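Visita al taller de Aravena, mayo
Por Myung-ja Seol

Llegué al taller compartido de Aravena a las nueve de la mañana, con un poco de vergüenza por mi español, que todavía es lento. Me recibieron dos personas del grupo Takska, que construyen en sus horas libres un robot de dos brazos para recoger la casa. El proyecto se llama Ivitz y lleva 9 meses de trabajo.

En la entrada hay un banco largo con las impresoras 3D. Allí se hacen los soportes blancos de las pinzas, y una caja guarda las piezas que se rompieron. Me permitieron tener una en la mano: pesa 135 gramos y la grieta sale siempre del mismo agujero de tornillo. Ahora imprimen esta zona más gruesa, y el soporte tarda 30 minutos más en salir.

Después pasamos a la habitación de pruebas, que está arreglada como un dormitorio, con su cama, su mesita y un sofá. El ejercicio es recoger la basura de la moqueta y llevarla al cubo negro. Yo pensaba que la botella sería lo más difícil, pero me explicaron que los envoltorios planos dan más problemas, porque los dedos tienen que bajar casi hasta el pelo de la moqueta. 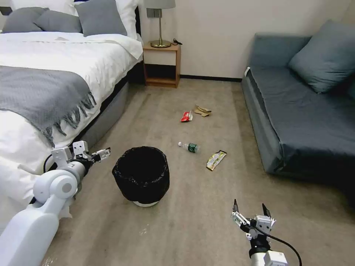 Los cables y la manta

Pregunté por el cable negro, que hace una curva grande al lado de la pinza derecha. Es un asunto que discuten mucho. Si lo acortan, la muñeca no gira bien; si lo dejan así, puede engancharse. También les preocupan los flecos de la manta gris, que cuelgan por el lado de la cama, cerca de donde trabaja el brazo izquierdo. Una persona quería quitar la manta y la otra no, y creo que siguen sin acuerdo.

Lo que me llevé

Los motores los compraron de segunda mano a Clarkodwood, por 200 euros el lote, y dos llegaron con el engranaje gastado. Me enseñaron a cambiarlo y lo hice yo misma, muy despacio. Para mi brazo, en casa, copiaré la forma de los dedos y la punta negra, pero usaré un solo brazo, pues mi mesa es pequeña. Me prestaron los planos en papel y tengo que devolverlos antes del verano.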